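Small Parts Storage Complaints: data card

Version 3. Last revised Jun 7, 2024.

What you get is a table of 2276 customer complaints about desktop shelves, drawer towers and stacking bins, sorted by what went wrong. Each row is one complaint. The text has been stripped of names and order numbers, and a label has been put on it by hand. Please read the part on labels before you build anything on them. I put a good share of those labels there myself and I would not trust them very far.

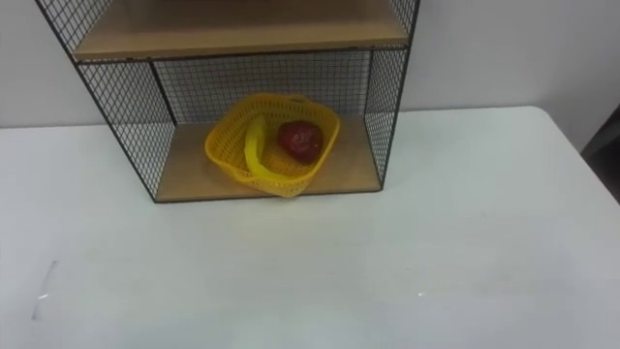

5 min read

Why it was put together

Most advice on tidying a desk comes from people who sell things to put on desks. The claim you see over and over is that a shelf unit gives you back space. Maybe it does. I wanted to know what people say a few months after they bought one, when the return window has closed and they have stopped being polite.

Complaints are a poor way to find that out, and I know it. Happy people don't write in. Nothing in this table can tell you how often a shelf fails, only how people talk about it when they believe it has. If you see a chart made from this data with "failure rate" on the axis, the person who drew it did not read this file.

Where the rows come from

There are three sources, and they don't match each other well.

Bramusow is a home goods shop that ran a public feedback board until it closed the board in April. Most of the rows come from there. The board had a star rating, but the rating was required and many people plainly clicked the first star to get to the text box. I dropped the ratings.

Vulitz is a mail order seller of office supplies. Their rows arrived as a spreadsheet of support notes typed by staff. These are second hand: somebody called, somebody else wrote down what they thought the caller meant. They are short and they all sound alike. "Customer states unit wobbles" appears 47 times in exactly those words, and I doubt that 47 callers used the word wobbles.

Cavalcanti is a used furniture forum. It has the longest posts and the best ones, and also the least reliable, because people there like to argue. A complaint may be answering another complaint that isn't in the table.

Columns

id: a plain number. It has no meaning and the order is random.

source: bramusow, vulitz or cavalcanti, all lower case.

item: what kind of thing it was. Values are shelf, drawer, bin, mixed and unclear. "Shelf" covers mesh, solid board and wire, which was a mistake made in version 1 and is now too much work to undo.

text: the complaint. Spelling left alone.

label: one of 11 labels, listed in labels.txt.

months: how long the person said they had owned it. Blank in most rows. Where somebody wrote "a while" I left it blank. Version 1 turned "a while" into six, on the advice of a guide I no longer agree with.

second_label: filled in only where two readers disagreed and neither would give in.

How the labels were made

Two people read a test batch of 200 rows and labeled them apart from each other. We agreed on nearly three quarters. That sounds fine until you look at where we agreed, which was almost all on "arrived damaged." Take those rows out and the agreement is bad enough that I would be embarrassed to print it without the raw sheet next to it, so the raw sheet is in the download as test_batch.csv.

The worst label is "does not fit." It was meant for units too wide or too tall for the space. People also say a thing does not fit when it looks wrong in the room, when the parts don't line up, or when their folders stick out of the front. We tried to split it in version 2 and ended up with three labels nobody could tell apart. It was merged back.

"Made the mess worse" was added late, and it is my favorite, which should make you careful with it. It covers people who say they now own more stuff because there was a place to set it down. I went looking for these. Older rows were checked again for this label but not for any of the others.
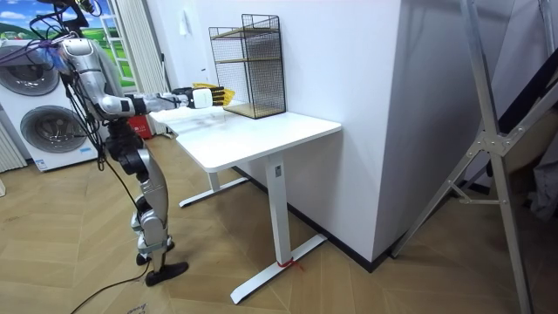

What not to use it for

Don't rank the sellers. The three sources collect complaints in such different ways that any ranking would be a ranking of web forms.

Don't use the months column to say how long a shelf lasts. People round, and they round up when they are angry.

Don't train a mood scorer on it and report that it works well. Every row is negative. A program that says "negative" each time will get a perfect score, and I have been sent two write-ups that came close to bragging about this.

What about the Zinberg scale?

I get asked for it. The Zinberg scale scores clutter by how much of a flat surface is covered, and a few people want it added as a column. I can't see how. A complaint doesn't tell you how much of the desk is covered, and guessing from the tone of the writer would be making numbers up. If you have a way to do it, send the method first and the scores after. 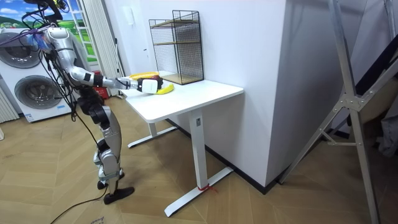 Known problems

Some Cavalcanti posts are in the table twice with small edits. The duplicate check looks for exact matches and misses these.

Rows marked "unclear" under item are often clear enough if you read them slowly. We were tired.

The Vulitz notes use "unit" for everything, so item is a guess there more often than I would like.

Curly quotes came through broken in one batch. They were fixed by find and replace, which may have broken some inch marks. Be careful with any size you pull out of the text.

Changes

Version 3: took out star ratings, put back the merged "does not fit," added second_label.

Version 2: split "does not fit," blanked the made-up months.

Version 1: please delete it if you still have it.

Terms

Free to use and share, with a link to this page. If you publish a result, say which version you used and how you handled the duplicates. Corrections are welcome as a list of id numbers with the label you would give each one and a line on why.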